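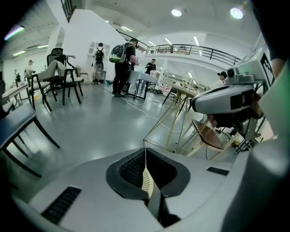

What fails first when hand-held grippers are used all day? In our trials the cable came before the motors, the software or the finger pads: a short tug at the plug was enough to drop the connection, and the recording carried on with one side missing.

4.2 Silent dropouts

We had expected worn pads and were ready for them. The dropouts caught us out, and they became the most interesting part of the study! Of the 2000 recordings made at Mescombe, 200 held a gap in the data from one gripper. None raised an alarm. The logging program, Fevska, filled each gap by repeating the last good value, so a hand that was moving looked perfectly still on playback. Máté Vida spotted it while checking a folding task in which the left fingers seemed to close on nothing.

Figure 2. Two hand-held grippers at a round white table, with cables running along the arms.

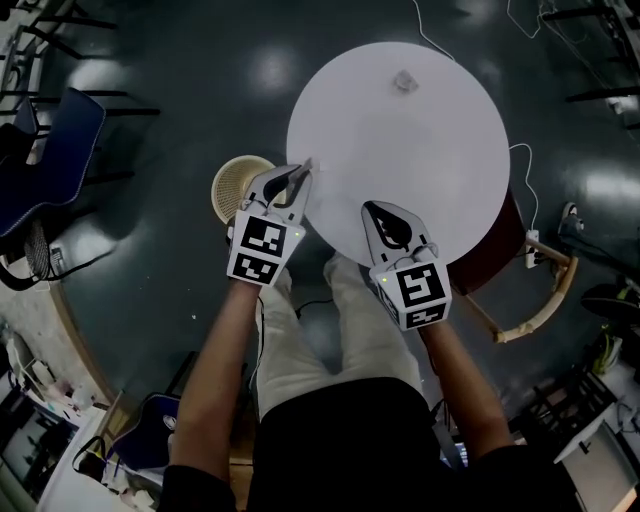
The repeated values matter a great deal once a robot is trained on them. A policy that has learnt from a frozen hand may freeze too, and on the test arm ours did so twice while holding a part above the bench. The second time, Erzsébet Fekete pressed the stop button and the part fell. No one was hurt, but we treated it as a safety event and halted arm trials until November.

Two changes followed. Fevska now writes an empty value when a reading is late and sounds a tone in the room, and Seraina Imhof added a clip that takes the pull of the cable before it reaches the plug. The clip is a lovely little thing, printed in minutes, and we would urge anyone with a similar set-up to try one. We have not yet tested it with the longer cables used at Polat, where the pull comes from a different angle (see Section 5).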